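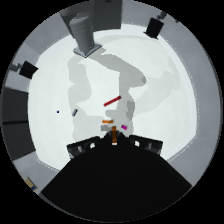

The model is part of the machine

By Nandi Engelbrecht
Monday, June 3, 2024

Most plants that own a robot cell also own a simulated copy of it. The copy gets built when the cell is bought, it is used to argue over the layout, and then it is left on a server. I think this is a waste. The copy should be on the maintenance schedule with the same standing as the grease and the cables, and the person who looks after the cell should look after the model too.

I have the Ganura cell at Cludulow in mind. It is a small one. An arm is mounted on a table and picks little coloured parts off the top of it, and two more arms stand on black pedestals to either side. I have been responsible for it since it was handed over by Oosthuizen, the firm that installed it. For the first part of that time I opened the model twice, both times to show it to visitors.

What changed my mind was a gripper swap. We fitted longer fingers on a Tuesday morning and nobody told the model. Lâm Lục, who writes our pick programs, did his work that week against the old fingers. The program ran cleanly on his screen. On the floor it put the fingertips into the tabletop on the first pick, at low speed, and we lost 2 fingers and the rest of the shift. The new length was written on a job sheet in my own handwriting. It would have taken me a few minutes to put it in.

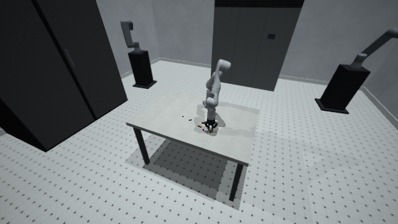

The Ganura cell in simulation, with the gripper down among the parts on the table.

People tend to judge a model by how good it looks. Ours looks fine. The floor has its tiles and dots, the cabinets have handles, and the arm throws a soft shadow over the parts. I have no objection to any of that, and the shadows matter if you are testing a vision program. But the look of the thing says very little about whether the tool length is right. A cabinet handle in the wrong place will never cost us a shift. The distance between the fingertips and the table will, and so will the position of the arm's base, the height of the top and the size of the parts.

Those are maintenance numbers. They change when something is knocked, worn, shimmed or replaced, and the only people who know they have changed are the ones holding the spanner. A programmer upstairs cannot be expected to guess that the table came back from repair sitting a little lower on one side.

What we do now

The routine is short. Every 20 shifts I jog the real arm to a set of marked points on the table and write down where the controller thinks it is. Then I send the model to the same points and compare the two. If they disagree, the model is corrected before anyone writes another line of program against it. If the disagreement is large, I check the bolts on the mounting plate first, in case it is the real arm that has moved.

The second part is the open-hand check. The gripper hangs clear of the table with nothing in it, and I measure from the flange to the tips on the real one and enter the figure in the model. We do this after every finger change, however small, and it is signed for on the same sheet as the change itself. The job isn't closed until both boxes are filled.

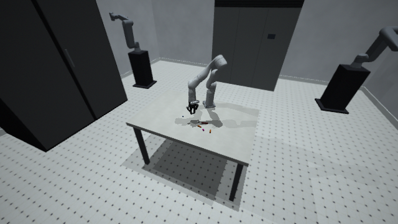

The case against

Oosthuizen's service people are not keen. Their view is that a model in the hands of fitters will drift, with everyone nudging things until it suits them, and that it should stay with the supplier under version control. They are right that it can drift. Ours was under version control the whole time, though, and it was perfectly preserved and wrong.

There is also the matter of hours. I was told the upkeep would eat into time on the floor, and it does take some. Set against that, the finger crash is entered in the log as fault 777, and the hours booked to it would pay for my checks until well into next year. I don't think the sum is close.

A better objection came from Lâm. He said that a model which is right most of the time is more dangerous than one everyone knows is rough, as people stop running the first pass slowly. I have no full reply to this. We still run every new program at reduced speed the first time, with a hand near the stop, and I would be against anybody who used a well-kept model as grounds for dropping that.
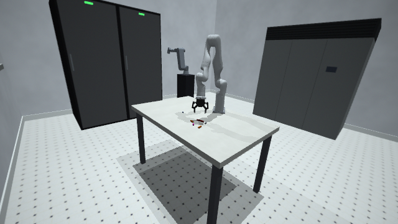 Who should hold the keys

At Cludulow I was given edit rights to the model only after asking for them more than once. The software, Prillasska, has 64 permission settings, and as delivered not one of them was switched on for maintenance staff. We could view the cell and turn it round on the screen. I doubt anyone meant harm by it. Whoever set it up thought of the model as a drawing, and drawings belong to the office.

I would have it written into the handover instead. When a cell is accepted, the fitter in charge should get a login that can change tool data, base positions and the table, with each change logged under a name. The programmers should get a message when it happens. Training need not be long. I learned what I use in an afternoon, with Lâm sitting next to me, and most of that was finding the menus.

Our service contract comes up for renewal in July. I have asked for the model to be listed in it as an item of equipment, on the same page as the arm and the gripper.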